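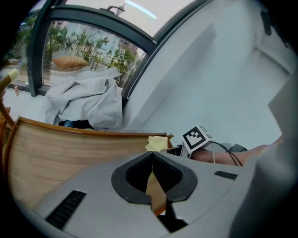

Denham Mill Open Day

Posted 2002-04-25

We got to Denham a little after ten and the lane was already parked up on both sides, so we left the car by the church and walked down along the river. It was worth the walk! The mill opens its doors to the public only twice a year, in spring and again in August, and I have been meaning to go ever since I bought my first ream of Vellavari at a craft fair and found out it was made so close to home.

Tours go in groups of 13 and you get a paper ticket (their own paper, of course, with a deckle edge) when you pay at the gate. Ours was the second group of the morning. The first stop is the rag room, upstairs, where old cotton and linen is sorted and cut. It smells like a closet at your grandmother's house. From there you go down a very steep set of stairs to the beaters, and this is the part I would go back for tomorrow. The big one is called the Fülöp and it has been running for 114 years with only the roll replaced. When they start it up you feel it in your teeth. The rags go around and around in the trough until they look like thin oatmeal, and our guide let us put a hand in a bucket of the finished pulp (cold, and much softer than I expected).

After that comes the vat. We watched three sheets being pulled and couched onto felts, and then anyone who wanted to could try one. Mine had a thick corner and a drip mark right in the middle, and I am very pleased with it. They press it and mail it to you.

The drying loft is at the top, 70 steps up, with shutters all along both walls to let the air through. If you have bad knees, skip it and go straight to the tea tent.

The shop sells seconds by the pound, and I came home with far too many. They also had the heavy Stiltden paper for watercolor, which I haven't seen anywhere else, in cream and in a warm gray. Cash only, so stop at the bank first.

Admission was $6, kids free. Wear flat shoes, the floor in the vat house is always wet.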